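Desktop refit cell: demonstration gathering, March update

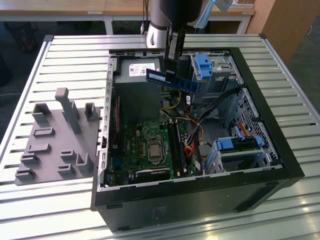 Recording for the memory-fitting task resumed on Wednesday after the change of gripper fingers. The task is the second of four in the Treloar work package and covers one motion sequence: pick up a memory module, carry it into the open case, line it up with a slot and press it home. Processor fitting, drive fitting and cable work are handled as separate tasks with their own recordings, and none of them is affected by the changes below.

The set now holds 326 accepted demonstrations, against a target of 2,000 by the end of the work package. A further 152 were recorded and rejected. Most rejections fall into two groups. In the first, the operator paused above the slot for longer than four seconds while judging the angle. Models trained on the early recordings copied these pauses and in some trials never left them. In the second, the module went in at one end only and was then pushed level with a second stroke. This often works by hand, but the force trace shows a sharp side load on the slot, and we do not want it learned.

Maxine Brunton has rewritten the operator notes to deal with both. The approach is now made in two stages. The module is brought over the case at a slight tilt, clear of the power supply and the drive cage, and is levelled only once it is above the slots. Operators who levelled it earlier tended to lose sight of the contact edge on the way in. The press is a single stroke, and if it fails the whole attempt is marked as a failure and kept in a separate folder. Failed attempts are not deleted. Kedir Birhane is using them to train the check that decides whether a module is seated.

Variation remains the weak point. Nearly all accepted recordings use the same case position, with the tower on its side and its front panel towards the operator. From next week the case will be shifted and turned by a small amount between attempts, following a printed list. Please use the list in order and do not choose positions by eye. When positions were left to the operators last autumn, they bunched within a few centimetres of each other.

Loose power leads will also be moved between attempts. They lie close to the memory slots, and the model trained on the Urner set treated one particular lead as a landmark. Once the lead was moved, its aim drifted by more than the width of a slot.

Labels should be entered in Aker at the end of each attempt, before the arm returns to its start pose. The fields are module, slot number, case position, result and operator. Free-text remarks are read, but they are not used in training. The slot number is counted from the processor outwards. Eleven recordings were counted the other way and have been corrected.

The next training run will start when the set reaches 500 and will use the Zoltness machines overnight. Operators wanting recording time should put their names on the cell calendar in half-day blocks.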